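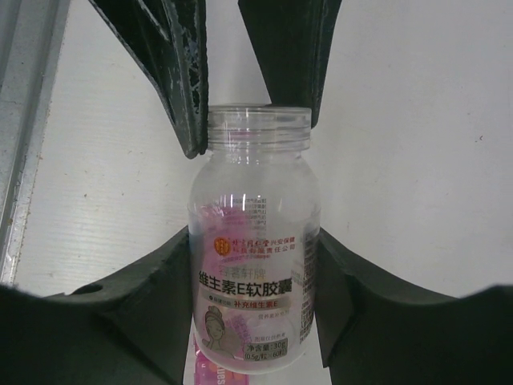 Vitamin E bottle, cap off, between the jaws.

I've been rewriting our bench rules for robot gripping this month and I'm having way more fun with it than anyone should have with a rules document. The old version was a page Torunn Viklund typed up one December when we had a single arm and a box of foam blocks. We now handle mostly packaging (bottles, tubs, pouches, the stuff from your bathroom cabinet), and foam-block rules don't get you very far with those.

Clear plastic is my favorite problem of the lot. The highlights move when the arm moves, you see the back of the label through the front, and a depth camera will happily report the table behind the bottle as if the bottle weren't there! So the first new rule is about where you grip. On a clear container, close on the labeled part whenever there is one. The print gives the vision side something to hold on to, and a low grip leaves the neck and the thread free for whatever comes next.

Second rule: write down the state of the container, every time. Cap on or cap off, full or empty, seal on or peeled. I used to think this was fussy. Then I spent an evening going through some 400 old grasp logs from the Kerka job and found that "bottle, small" was the entire object note on most of them. You can't compare a capped bottle with an open one and learn anything about your force settings. They squeeze differently, they tip differently. Refugio Barajas wanted a pull-down menu for it and I wanted free text, and we ended up with both, which so far people are using.

Third, and this is the one I'd push on anybody with a gripper of their own: copy the product name in whatever language it's printed in. Our shelf has plenty of Chinese packaging, and we had three people making up three English nicknames for the same thing. Now the log gets 维生素E软胶囊 exactly as it appears, with "vitamin E soft capsules" after it, plus the net content line (30g on this one, 0.5g by 60 capsules). Copy, paste, done. Searching the logs has become a pleasure.

Then there's finger wear. Dark coatings scuff, tips chip, and a worn patch changes the friction and also how the finger looks to the camera. I've split this into two checks:

Before a session, look at the inner faces and tips with a flashlight and note any bare patches or chips. Takes a minute.

After every 6 sessions, run the Kidton pull test on each finger and put the number on the sheet. If it's off by more than 7 percent from the first reading, the finger gets swapped, no debate.

Torunn thinks 7 is too strict. She may be right, I picked it from one long afternoon of testing and I'd love better data. If you run Bensaid pads, please send me your numbers!

Still open: how to write the force limit for thin-walled bottles. The Griner guide we started from gives one value for "rigid plastic" and stops there, and an empty bottle with no cap on it is a long way from rigid. My draft says start at the lowest setting, step up until a gentle tug doesn't move it, write that down, and never carry the value over to a different bottle. It's slow. I like it anyway. Refugio is trying the draft on the pouches next, and I'll post the full sheet once he's finished scribbling on it.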